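I promised in March to write down what I learned about our old wood floor, so it is a thread. I am not a professional. I live with one floor and I made many of my mistakes on it.

The apartment is in Fetness, on the second floor of a house older than my grandmother. The floor is oak, laid in herringbone, and when we moved in it was gray and dull, with dark paths where people had walked from door to door.

The first thing I did was wrong. I bought a strong cleaner for kitchens and I mopped with a lot of water. For one evening it looked wonderful. In the morning the surface was rough like a cat's tongue, and near the balcony two pieces had lifted at the edge.

Usha Kartha lives downstairs and has had the same floor for 13 years. She touched it with her hand and said: "You have washed out the oil." I did not know there was oil. I thought a floor was either varnished or not varnished.

So, a small test before you do anything. Put one drop of water in a corner where no person looks. Wait 10 minutes. If the drop stays round, the finish is still doing its work. If it goes dark and sinks, the wood is thirsty and you should keep the mop away from it until it is oiled.

This test does not tell you if you have oil or varnish. For that, look at an old scratch. Varnish scratches white and has a small edge you can feel with a fingernail. On oil the scratch is only a scratch. Mine was oil in the bedroom and, for some reason, varnish in the hall.

I asked for a price for sanding everything. It was 541 for the living room alone, without the oil, and we would have to sleep somewhere else. Feng-yi Chu, who restores furniture and is my friend since language school, told me to try cleaning and oiling first. She was right about the living room. She was wrong about the hall, but I will come to that.

Cleaning before the oil: a wood soap, not the strong cleaner. I used Melitz. Vacuum first, two times, with the brush that does not scratch. Sand from the street is the real enemy here. Then work in a small area, along the direction of the pieces. In herringbone this means you change the direction all the time, and your knees will learn it before your head does.

For the dark paths I used a pad made for floors, the fine kind, and my hands. Please do not use steel wool on oak. Small bits stay in the wood, they meet water, and you get black spots. I have three of these spots. They are under the sofa now.

Then wait. The can said one night. I waited two nights, it was raining, and I am glad that I did.

The oil was Grirkov, natural color. Put on very little. I will repeat this: very little. You spread it, you leave it for the time on the can, and then you wipe everything away that the wood did not drink. If you leave it, it becomes sticky and it takes weeks to forgive you.

Important, and please read this one even if you skip the others. Cloths with oil can catch fire by themselves when they are in a pile. Lay them flat outside to dry, or put them in water in a metal can with a lid. I did not believe this until Feng-yi showed me a burned workbench.

The hall. It was varnish, and oil on varnish does nothing. It sat on top like butter on a plate. I had to wipe all of it off with the thinner from the can, at 9 in the evening, with the windows open and the neighbors asking questions. The hall is still waiting for a sanding machine.

People ask what we do every week now. Vacuum, then a mop that is damp and well wrung, with a little soap. That is all. No steam, no vinegar. Vinegar is in every second video and it slowly eats the finish.
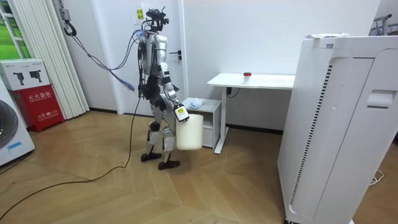
The weekly mopping needs less water than you think, and it took me a year to accept that. I put in only as much as I need for one room, and I change it when it becomes gray. A white plastic bucket like this one, a little translucent, is the kind I would choose, as dirty water shows quickly against white. Carry it by the handle and do not drag it, because one grain of sand under the bottom draws a line on light herringbone that you will see every sunny morning. And when you stop, stand it on a folded towel.

Analyn Cabrera asked under an earlier post about chairs. Felt under every leg, yes, but you must turn the chair over and look at the felt sometimes. Sand sits in it, and then it is sandpaper.

For the two lifted pieces near the balcony I did nothing at first. One went down alone when the heating season ended. The other one still clicks when I step on it. Gerardo Tolentino says that he can fix it with glue and a heavy box of books, and we will try when he is back in town.

If you rent, ask before you oil. Our landlord said yes in one line — I kept the message.

I still have half a can of the Grirkov. If someone in Fetness needs a little for a repair, write to me, but tell me first what your drop of water did.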